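手持夹爪夹持力失控,Breleo暂停厨房类数据采集

2025-01-30

机器人公司Breleo近日通报,其Dredis手持夹爪在厨房任务的采集中出现夹持力异常,公司已暂停全部同类任务,并召回一批夹爪进行检查。通报称,故障发生在去年12月,一名操作员在取物时松开扳机,两侧指爪没有随之张开,反而继续收紧,操作员右手食指被夹伤,经简单处理后返回岗位。

据通报,涉及的夹爪共24套,均装有同一批次的回位弹簧。检查人员拆解后发现,弹簧一端的固定销出现磨损,受力后会卡在导槽内,使指爪停在闭合方向。出事的一套此前已完成1826次开合,而厂内规定每500次应检查一次固定销,维护记录中只有第一次检查的签字。

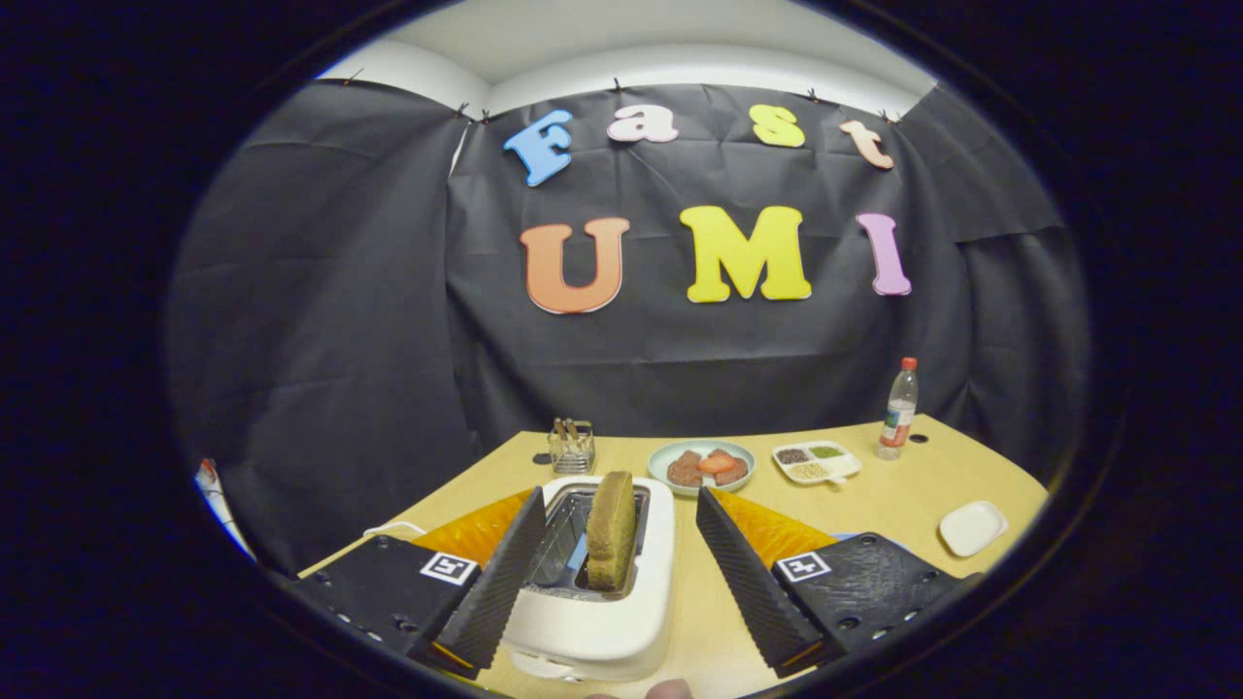 停用范围按任务划分,凡是操作员手指需要靠近指爪的项目都在其中,桌面整理和叠衣任务暂不受影响。负责此次调查的工程师Obadia Rugemalira说,早餐类任务的风险评估做得偏松,当时主要考虑的是电器发热,没有把夹伤单独列项。从烤面包机里取面包片就属于这一类:面包竖在槽口,两侧指爪要从左右伸到面包旁边再合拢,如果操作员用另一只手去扶机身,手指离指爪很近。他说,新的操作规程要求扶稳器具后先把手撤开,再扣动扳机。

零件供应商Kinnear已同意更换全部固定销,新件改用硬度更高的材料,预计两周内送到。Breleo同时在扳机处加装机械限位,松手后指爪如未张开,可用拇指推杆强制脱开。首批改装件正在Cliltlow的试验间进行耐久测试,目前没有再出现卡滞。

受故障影响的还有已录制的数据。公司初步筛查出716段记录,其中指爪开度读数与扳机位置不一致,已从训练集中移出,待人工复核后决定是否保留。通报没有给出恢复采集的日期,只说改装和复训都完成以后再行安排。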